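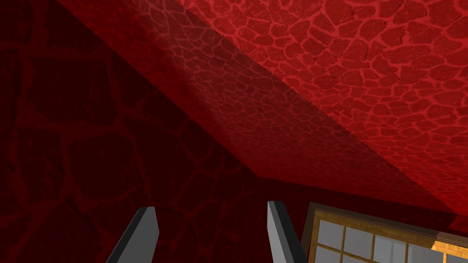
Last updated: May
Reading time: 5 min

3.2 Collecting demonstrations by remote control

Demonstrations were recorded in the Trenora simulator by two operators, Nkuna and Rajan, each using a hand controller to steer the arm and close the gripper. Wall textures and lighting were changed between sessions, as shown in Figure 1 by the wrist view of a room with red stone-patterned walls. The operators kept 1,355 demonstrations across 11 tasks. Runs in which the operator paused for more than five seconds were removed – a rule also applied to the Susik set.

Figure 1. Simulated view past the two gripper fingers, with nothing held between them.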